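Imprimir | Enviar por correo electrónico
Miércoles 25 de septiembre – Ottmar Janssen

Notas para la charla (20 minutos, con preguntas)

Saludar. Preguntar quién tiene en casa una máquina que recoja la mesa. Esperar. Beber agua.

Contar lo de Drokside: en su folleto, el brazo dobla toallas. En el taller, el mismo brazo dobló una – y la clavó en la pared. Pausa para risas, si las hay.

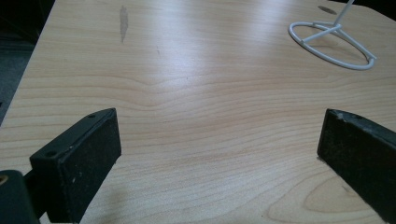

Seguir con Rulesel. 47 intentos de coger un vaso de plástico, 3 vasos en su sitio. Mi sobrina de cuatro años saca mejor nota y cobra en galletas. Ser justo: con piezas iguales, siempre en el mismo punto, la máquina de Görtz hace 100 seguidas sin quejarse. El problema es que mi cocina no se parece a Görtz.

Preguntas. Si alguien dice «dentro de cinco años», recordar que en Jetora me dijeron lo mismo hace seis. Devolver el micrófono.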